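Demonstration gathering (robot learning)

Demonstration gathering is the job of recording a task over and over so that a learning system can pick it up from the examples. I've been doing it at Lindbridge since November, so I'm writing this entry from the working end of it (the math people have their own page, go bother them!).

Terms

One recorded try at a task is a demonstration, or an episode if you learned it from Younes Cherkaoui. A pile of them with the same goal is a set. Our first set had 172 episodes in it, all on one electrical box, and we ended up dropping 40 because the operator had changed the order of the steps halfway through.

How the examples are made

The usual way is teleoperation: a person moves, the robot follows, and everything gets saved, meaning joint angles, finger positions and the camera view. You can also push the arm around by hand, which I like for slow jobs and hate for anything with fingers. Viktória Deák swears by short sessions, and I've come around to her way – after 2 hours your reaching gets sloppy and the system will happily learn sloppy.

Variation

If the parts always lie in the same spot, the system learns the spot. So we turn the box, shuffle the tray, swap the operator, and log all of it in Omby, our labeling tool. Miklós Vass wanted every layout drawn up in advance. We tried that for a week and went back to just moving stuff.

Helping hands

Some sets include a second person at the table. These are called assisted episodes, and they need their own label, or you get a system that waits around for help on jobs it should do alone. Box work is a good case for them: the helper holds the open lid at both sides while the robot hand reaches in, with socket and switch plates in a tray next to the box.

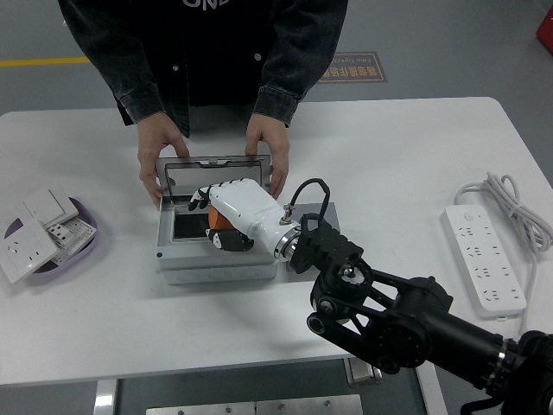
Labeling

Each episode gets a start mark, an end mark and one plain sentence saying what was done. Failed tries are kept too, in a separate folder, and Aranka Orbán goes through those on her own. I used to write long notes for every episode and she asked me, very nicely, to stop.

See also: teleoperation, assisted episodes, Omby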